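Handling and automation - Planning and budgeting

Budgeting for grippers to move glass-fronted display cases: what do I buy first?

Asked in March by Achilleas Ververidis
Tags: grippers, budgeting, glass, wood, small shop

Hi everyone! First post, long one, sorry in advance.

I work for Vlachopoulos, a small shop that makes and restores wooden display cases with glass fronts. Mostly for collectors and a few local history rooms. We have an order for 34 cases coming up, all the same size, and the boss has finally agreed that we can put real money into handling equipment (I have been asking for ages). I am so excited about this and also slightly terrified of spending it wrong.

What we want in the end is an arm that takes a finished case off the bench, turns it for inspection and sets it down in the packing crate. Before we go near an arm we are doing trials with hand-held grippers, so that we learn how the cases like to be held. Two-finger type, black plastic body, brass-ringed holes on the arms. We move the case between two points, one grip at each end, and look at the wood and the glass afterward. 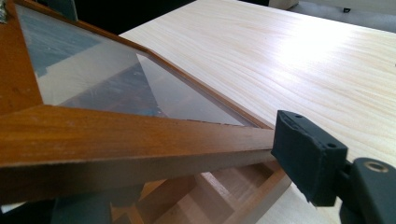 The wood is varnished and the corners are mitered, and the miters are what I worry about. A case that gets twisted by its ends will open at the corner long before the glass complains. On the older ones that come in for restoration the glass sits in a narrow rebate with hardly any play. So whatever we buy has to hold firmly and still let the case find its own level.

Prices I have so far. I am writing them in thousands because our accountant does:

Arm with controller, from Walness: 34
Pair of powered grippers, from Comar: 4 for the pair
Floor stand, guarding, cabling, signed-off installation: no quote yet
Vision camera: no idea if I need one

The ceiling is 53 for everything, training included. So on paper I have room, but I have been around workshops long enough to know what "no quote yet" does to a budget.

My questions:

1. Is it smarter to buy the arm first and start with the cheap grippers, or put the money into the gripping end and get a used arm?

2. Do I need two arms? Everything we have learned so far is with a grip at each end. The Walness rep says one arm with a wide bracket carrying both grippers will do it. I would love that to be true.

3. Rubbery finger pads against fresh varnish. Does anyone have experience with marks? What do you budget for pads in a year?

4. Glare. Our bench top is very pale and the shop is bright, and the glass throws reflections all over the place. If I do buy a camera, will it see anything?

I can post measurements of the cases if it helps. Thank you, I have been reading this site every night for weeks and it's the best thing on the internet.

Comments on the question

What do they weigh? You left out the one thing we need. - benchdog

Sorry! Under 4 kilos empty. They ship empty. - Achilleas Ververidis

Then pretty much any small arm will lift it. Reach is going to be your problem. - benchdog

3 answers, sorted by votes

Answer 1 (accepted)
Gerasimos Kalogeropoulos

What a nice project, and you are going at it in the right order. Most people who write in here have already bought the arm and are now trying to find out what it can pick up. You have the part in your hands first. Keep doing that for a few more weeks, it costs you nothing but time and it will save you a bracket or two.

I set up handling for a picture framing company for several years (flat frames, so easier than yours) and I'm now with a firm that does clock cases, so I have been bitten by both wood and glass. Your questions in order.

Arm or grippers first. Spend on the gripping end. I would not go used on the arm for a first installation though. With a used arm you save on the invoice and then spend it on an old controller that your installer has to learn. What I would do is take the smallest new arm that reaches your crate from your bench, and then ask Walness for the price without the extras. Ask them to list every line. There is often a software package in there that a shop doing one product will never open.

The 4 for the pair of grippers is fine for a trial, but I would plan on replacing the fingers right away. Stock fingers are flat and short. Your cases have beveled faces and a rail that wants support underneath. Get fingers cut to the profile of the rail, with a small ledge, so the weight rests on something and the squeeze only has to keep the case from wandering. With squeeze alone you keep turning the force up to feel safe, and then you are right back to worrying about your miters.

One arm or two. One, with the bracket, and the rep is right about that. Two arms have to agree with each other all the way through the move, and if they disagree by a hair the case is the thing that gives. A bracket can't disagree with itself. Do put some float in one of the two grippers - a sliding mount with a light spring - so it can take up the difference between one case and the next. They're wood, they will not be identical, whatever the drawing says.

Where to hold is something you can settle now with the hand-held units, and I'd settle it before anyone draws a bracket. Try lifting from the long rails near the ends, then from the end pieces, and write down which way the case wants to roll. Watch the hardware too.
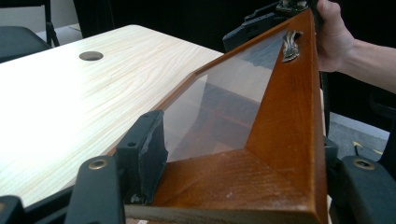 Page 2 of 3

If there is a latch near the end you plan to grip, the finger has to clear it every time, including on the case where somebody set the latch a little lower. Ornate ones stick out more than you'd think. Measure from the latch to the end of the frame on a handful of cases and use the smallest distance you find, then make the finger narrower than that. I once had a full set of fingers remade over a hinge screw, and they were not cheap fingers.

And keep a free hand on the case through all the trials, even once it feels boring.

Pads. Rubbery pads on varnish are fine if the varnish is cured. If it's only dry to the touch they will print, and the print will show up just when the customer tilts it to the light. Ask your pad supplier for a non-marking grade and then don't believe them - clamp a scrap piece with your own finish overnight and look in the morning. I budget a set of pads per quarter and wipe them at every coffee break, because dust on a pad is sandpaper. You will find little specks and scratches on the wood near the grip points and blame the gripper, and half the time it was the dust. Photograph the case before the trial so you know which ones were already there.

Glare. Skip the camera in year one. Build a wooden locator on the bench so the case always starts in the same place. Glass over a pale table is miserable for a camera: it will see the table through the pane and the lights on top of it. If you must have one, aim it at the wood and never at the pane, and put a dark matte mat on the bench. The mat is worth doing anyway for your own eyes at inspection.

Now the money. You have 34 and 4, so that is 38 gone. I'd hold 2 for custom fingers and the bracket with its float, and something like 8 for stand, guarding and installation until you have a real quote. Call it 48. That leaves 5 for training, spare pads and whatever you forgot. It's tight but it is a real plan! If the installation quote comes in high, let the powered grippers wait and keep on with the hand-held ones while you save up. Please don't take it out of the guarding.

Last thing, ask for a trial at the supplier's place with your own case, full of your own glass. Bring two cases. Vostley did this for us without charging, we drove up with the things wrapped in blankets, and we learned more before lunch than I had in a month of reading data sheets.

Comments on this answer

This is incredible, thank you. Going to measure latches first thing tomorrow. I hadn't thought about the sliding mount at all. Does the spring go on the gripper side or the bracket side? - Achilleas Ververidis

Bracket side. Gripper bolts to a little carriage, carriage slides on the bracket. Put a hard stop at both ends of the travel. - Gerasimos Kalogeropoulos

Is the bracket weight in your payload figure? Mine wasn't. - tallowhill

Good catch. Bracket plus two grippers can weigh more than the case. Achilleas, add it all up and check it against the arm at full stretch before you sign. - Gerasimos Kalogeropoulos

Answer 2
mortise_and_mike

Have you looked at suction? I know, everybody says suction for glass. But for a flat pane with a solid frame around it two cups and a small pump come in way under what you're quoting for grippers and there's nothing touching the varnish at all.

Only thing is you'd be hanging the whole case from the pane, so it depends how the glass is held in. For new cases with proper beading I'd try it. For the restoration ones no chance.

Comments on this answer

Wouldn't do this. The pane is there to keep dust out, it was never meant to carry the case. - benchdog

Fair. Cups on the wide bottom face then? That's solid wood right? - mortise_and_mike

It is, and it's smooth. Hmm! That would work for the crate end of the move at least. I might try it with a glass shop hand cup, we have one somewhere. - Achilleas Ververidis

Answer 3
pennyfold

Do the math on the order too. 34 cases is not many. If it takes two people a few minutes to turn and crate one, the arm won't pay for itself on this job, so it has to be for the jobs after it. That's OK, ours was the same and we love ours, but have it written down somewhere what you expect it to handle next year. We put 40 on our first sheet and ended up at 53 because the floor needed leveling under the stand. Check your floor!!

Also get the electrician in early, ours was booked up for weeks.

Comments on this answer

Floor is concrete and I have never once put a level on it. Adding it to the list. We have repeat orders in two more sizes after this one, so I'm going to ask for the bracket to be adjustable. - Achilleas Ververidis

Adjustable with pins, please. Clamps creep. - Gerasimos Kalogeropoulos

Related questions
Finger pads for oiled oak
How much float is too much float
Leasing a small arm for one season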